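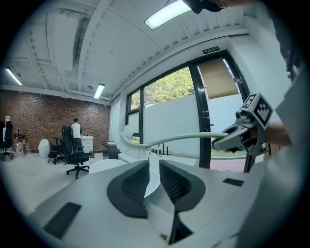 Walk-through checklist, Stesville meditation hall and side temple
Checked before the February gathering. Comments by Itziar Garrido.

1. Main doors open outward and stay open. OK.

2. Exit signs lit. The north one flickers. Tapio Saarinen has the spare tubes.

3. Candles in glass holders, clear of the hangings. Not OK. Two on the west altar were under the silk banner -- moved them to the stone shelf, please leave them there.

4. Incense bowls filled with sand. OK, though the east bowl is low.

5. Seats no more than 143 with the aisle clear. We had 24 extra cushions in the aisle. Stacked in the closet.

6. Floor markings for the walking circle taped flat. One corner is lifting by the south pillar. Retape by Friday.

7. Extinguishers in date. Hall OK. The side temple tag can't be read, so treat it as expired.

8. Shelves and statues dusted, nothing loose above head height. OK. The small bronze bell still needs a hook.

9. Loft ladder locked. OK. Key is with Ignacio Salcedo.

Items 3 and 7 to be looked at again before the evening chant.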